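Home | Notebook | Materials | Boxes | Samples | Contact

27 Feb 2020

Box day! Cakel sent the second lot over from their store and I've had the best morning going through it. Mostly old confectionery and tea packaging, plus a few soap boxes that still smell faintly of soap (lovely, and a nuisance, as the smell gets into everything on the shelf).

The lot came as 187 pieces. With these the shelf list now stands at 1,034, so we've gone past the 1,000 we were aiming for by April. Very pleased with that.

Worked on the big mat again. The dark grey is so much kinder on the eyes than the bare white table, and pale linings show up beautifully against it. It does hold smudges though, and I need to wipe it down more often than I do. Note to self: damp cloth, then dry cloth, then leave it alone for ten minutes before putting any card on it.

Most of my time went on the open box with the gold lettering. What a good thing it is. Cream-white inside, a muted grey-brown pattern on the outer walls, and then the band of gold along the front wall on its dark ground, with a little printed face near the right-hand end. I keep going back to the face. Small, warm colours, and it gives the whole front a bit of life. I wonder if the Tadik sample book has the same one. I have a feeling there's something close to it in the back pages, with the fancy labels. Must look.

Lid is off and stored separately, flat, in the tray marked L. Please don't reunite them yet, I want to measure both again. My first two readings for the depth didn't agree and I suspect I was pressing on the wall.

Cleaning: dry only on anything with metallic print. I tried the soft brush on a scrap from the duplicates pile, and a folded bit of white tissue on another. Tissue was better in the corners, brush better on the long walls. Neither lifted any gold from the scraps, which made my day. The Laskowska putty did, a tiny bit, so that goes back in the drawer for plain board only.

Lining paper: we're down to the end of the roll. Graseo do the unbuffered one in packs of 600 sheets, which sounds mad until you think how quickly we got through the last lot. I'd say order it. It cuts cleanly, and it doesn't curl the way the roll does.

Still to do
- measure lid and base again, at the wall and at the corner
- check the face against the Tadik book
- new labels for tray L (the ink is going brown)
- find out whether the soap boxes can live in the other cupboard
- sharpen the bone folder, or own up and buy another

Left the mat out on the table for the afternoon as I want to carry on with the printed ones while my eye is in.

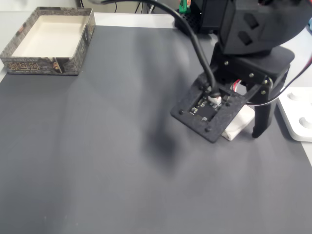
Graseo's packs were short last time, so count the sheets before you sign for them. And yes, move the soap boxes, the cupboard by the sink is free.

Contact the workshop | © Box notebook | Back to top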